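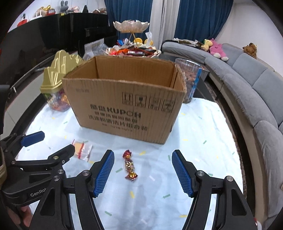

The Left One Pulls

Josée Nguyen rang me on a Sunday to say the left one was pulling again, and could I bring the little screwdriver. I'd told her to leave it alone until Monday. She had not left it alone.

I got there and she had both grippers going over the lolly table, black arms, blue pads, the whole works. "Watch," she said, and went for a toffee in red and gold foil. The fingers came in crooked and the toffee shot off under the piano. (I collected three of them from under there later, plus a Plostitz pen cap I'd been missing since July.)

"It's the pad," she said.

"It's the pivot," I said. It's always the pivot! Four silver screws, and if you do one up a hair too tight the finger drags and arrives after its mate. I learned that at Vallejo on a packing line with 400 of the things, where old Elance used to come round behind you and flick each finger with his thumbnail. He could hear a tight one. I never could, so I go by feel.

I backed the first screw off a quarter turn and worked the finger open and shut. Still gritty. Second screw, same again, and there it was, that nice loose swing, like a gate somebody's finally oiled. Then I wiped the blue pads with a damp hankie because they were sticky with sugar, and Josée looked at the ceiling as if she'd had no part in it.

"Mum would've had a fit," she said. "Tools on the good cloth."

"Your mum would've had a go."

She laughed at that, the first time since the funeral I think, and went quiet, and picked at a bit of wrapper. I put a dab of paint on each screw head so we'd know if they crept. My favourite colour, too, a sort of mustard that Kedatby stopped making.

"Righto," I said. "Slowly this time."

She squeezed. The fingers came in together and stopped either side of the toffee, and she held them there a good while before she closed them.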